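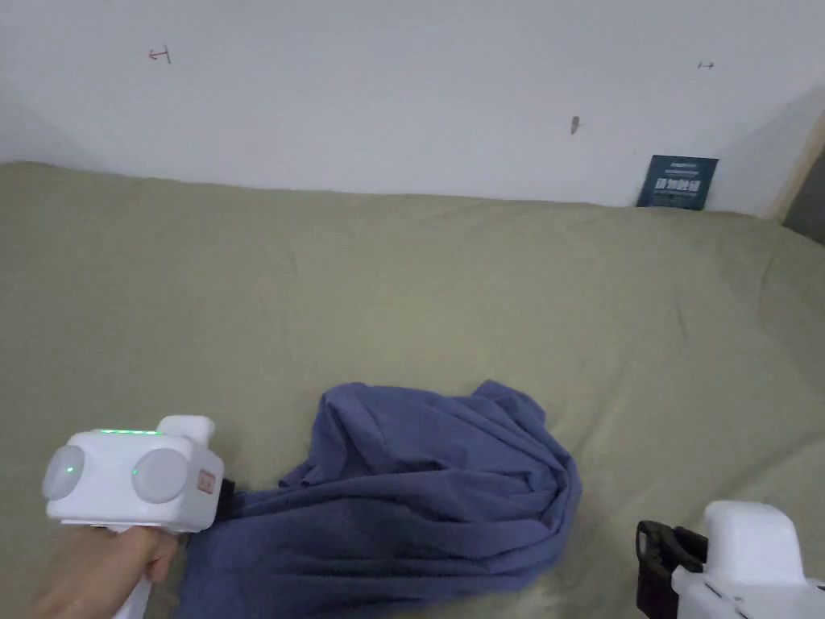 2022-07-23
By Gumaro Bañuelos

Start with folding on a bed, and stay on it for the first 5 minutes. Most people in the room fold on a bed at home, and most of the advice they've read assumes a table. A bed gives under your hands, so a crease pressed into a T-shirt doesn't hold the way it would on a hard top. Point to the dark blue cloth on the green cover. Bunched up like that, it has no front or back you can work from. Find an edge first, then pull the rest out from there. Pause and let people look before going on.

Say that a plain cover helps. Dark blue on olive green is easy to read, and a patterned quilt makes edges hard to find. Pull the cover tight before the first item goes down.

Then the Pacheco method, short version:
Lay the shirt face down with the collar away from you. Bring one side in to the middle, sleeve folded back. Do the other side. Fold up from the hem, leaving a hand's width at the collar, then fold once more.

Expect a question on rolling. Rolling is fine for a suitcase. In a drawer it wastes the corners, and thick shirts come undone. Mention the Kandby drawer insert only if someone asks – it fits a drawer 40 cm wide and nothing smaller.

Before the next part, talk about what else ends up on the bed. Phones are the usual one. The phone in the blue case is lying flat on the sheet, on the same bed as the blue cloth, and once a pile of laundry goes down it's easy to fold a phone into a towel. Ask for a show of hands on who has done this. Clear the bed first, then bring in the basket.
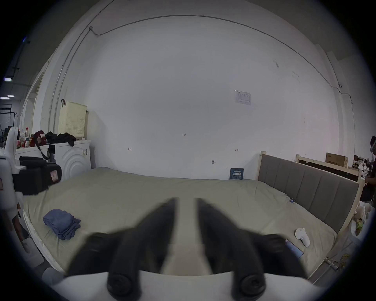
Part two: sheets and covers

Hand out the practice sheets here, one per pair. Fitted sheets first, while people are still fresh. Tuck the corners into each other, lay the sheet down, square off the elastic side, and fold in thirds. Allow 29 minutes including the practice – the Drovura group ran over in October.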